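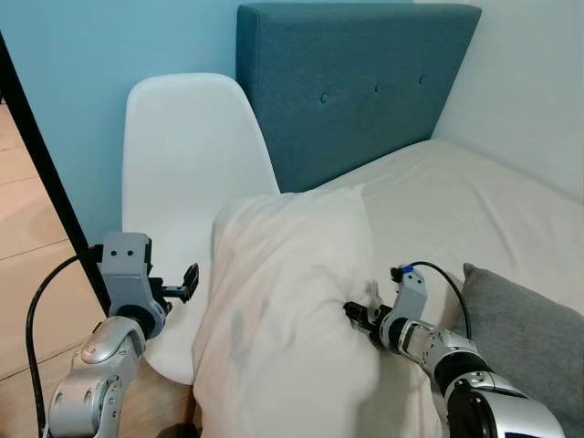

The pillow task, right gripper on the pillowcase. Most of the money in this post went into what holds the pillow.

What a two-arm setup costs when you are not a company

2021-03-22

Since November I have received the same question in different forms: how much should I reserve if I want two arms that can do household tasks, and what should I buy first? I answered by mail a few times and each time I forgot something, so now I write it down in one place. I will not give a full price list. Prices depend on the country, on the customs office and on whether the seller likes you. I prefer to show how I divided the budget, where I was wrong, and what I would order in another sequence.

First, my situation. I am one person with a spare bedroom and a savings account. My project has the name Hurnamano. The goal is bed making and similar soft work: pillows, pillowcases, sheets. I chose soft things because I can buy them in any store and because they do not break when I make a mistake. This second argument was a very good one for the budget. With plates I would have needed a line for plates.

How I divided the money

I made a table with four parts: arms, grippers, cables and power, and everything else. I gave the biggest part to the arms, of course. For "everything else" I wrote a small number, only to have a number there. If you take one thing from this post, please take this: the small number was wrong, and it was wrong by a lot. At the end the fourth part was bigger than the grippers and the cables together.

What was inside the fourth part? Mounting hardware, clamps, a second computer monitor, bed sheets in several qualities, shipping of returned parts, a fire extinguisher, an emergency stop button that I can reach with my foot, and bolts. I did not know that a person can spend so much on bolts. I bought them in small bags, each time the wrong length, and I paid the shipping each time.

The arms

I compared two offers. The first was from Futgate, who sell new arms with a support contract. The second was from Parley, who sell arms that come back from leasing. Parley was cheaper and the delivery time was 29 days. Futgate could deliver in nine days, but the support contract was obligatory for the first year and it was not possible to buy only one year for one arm.

I took the arms from Parley. I am satisfied, but I want to be fair about what this means. Used arms come without the small parts. You receive the arm, a power supply and a paper with serial numbers. The connector for the base, the cable strain relief and the calibration piece are all separate. When you compare offers, write to the seller and ask for a photo of the complete content of the box. I did not ask, and I added the missing pieces later for 469 dollars. With this amount included, the difference between the two offers was still on the side of Parley, but it was not so impressive anymore.

Also ask for the weight of the arm together with its packaging. My building has stairs and the delivery company stops at the front door.

The grippers

For the grippers I spent too long reading. There are hands with many fingers, and there are suction tools, and I wanted all of them. In the end I bought simple parallel grippers, two jaws that open and close, the same model on both sides. For fabric it is enough. A pillowcase can be pinched nearly everywhere, and if the first fold is bad there is another one near it.

What I would do differently is to buy spare fingers in the same order. The gripper itself is solid, but the fingers are the part that touches the world, and every change of task makes you want another shape or another surface. I ordered mine one set at a time. Jin, the small online shop where I get them, has a reduced price from four sets, and I always stayed under it because I believed the current set would be the last one.

Buy the same gripper for left and right even if one of them will work less. One configuration file, one type of screw, one spare part for both. It sounds like nothing when you look at the table, and then it saves an evening every month.

Cameras at the wrist

This line was not in my first budget at all. I planned one camera from above and I thought it would see everything. But a pillow is a big thing, and when the arms work at its side, the view from above gives me the top of the pillow and very little of what the jaws do.

So I added small cameras near the grippers. They are cheap compared with an arm, and my advice is to write them into the first order. Do not pay extra for a high resolution. The camera sits very near to the fingers, so the fingers are sharp and the rest is soft, and with white fabric there is not much detail to find in any case. I would rather spend on a lens with adjustable focus and on a good cable that likes to be bent. What I need from this view is simple: are the jaws open, and where are the tips compared with the fold?
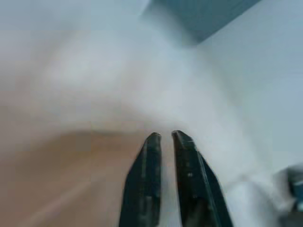 Cables, or the part where I was too optimistic

Each gripper wants power and data, each camera wants its own cable, and the arm moves all of them. I measured the length along the straight arm and ordered exactly this length plus a little. This is a mistake. A cable needs a free loop at the wrist, otherwise the last joint pulls on the plug. My first set was too short and I keep it in a drawer for some future purpose.

Calculate the cable for the worst position of the arm, then add the loop, then add the way to the computer, also around the furniture. Buy the fixings at the same time. I use textile straps because I open them often – plastic ties are cheaper, but I cut them so many times that I am not sure anymore about the difference.

The room is also equipment

I put this point late but it should be early. A bedroom task needs a bed, and a bed takes the space where you wanted to put your table. Before ordering arms, draw the room on paper with the full reach of both arms. Then draw yourself, because you must stand somewhere too, and a chair for the long evenings. I have a teal headboard, a light blue wall and a white one, and for my cameras this is quite a friendly background. White pillow on off-white sheet is less friendly. If you have the choice, budget for bed linen in more than one color. I am waiting for a sale.

Electricity I checked with a simple meter at the outlet. It was fine for me, but please check yours before you sign something.

The order I would use today

If I started again with the same money, I would buy in this sequence:

1. The mounting and the emergency stop, before any arm is in the house.
2. One arm, one gripper, one wrist camera, with all cables in the correct length.
3. Spare fingers, enough sets to reach the better price.
4. The second arm with the same gripper and the same camera.
5. Linen, cushions and other soft things, a little every month.

Buying one arm first costs more shipping in total. I would accept it. With both arms I had two of each problem in the same week, and I paid for express delivery because I was impatient. The express deliveries alone would have covered the extra shipping.

For the reserve, I started with nearly nothing and now I hold back one fifth of the whole sum. I do not touch it for nice things, only for parts that stop the work. Until now it was used for a power supply and for one more bag of bolts.

What is still open

I have not decided about insurance. My household insurance wrote me a polite letter with the question whether the equipment is used for business, and I wrote back that it is used for pillows. I did not receive an answer yet. If somebody has experience with this, also from another country, please write in the comments.

The second open point is a maintenance plan. Parley offers an inspection, but the arm must travel to them, and the box in which it came was already used once too often. I will ask Futgate if they also inspect arms which they did not sell. When I have the prices from both I will add them under this post.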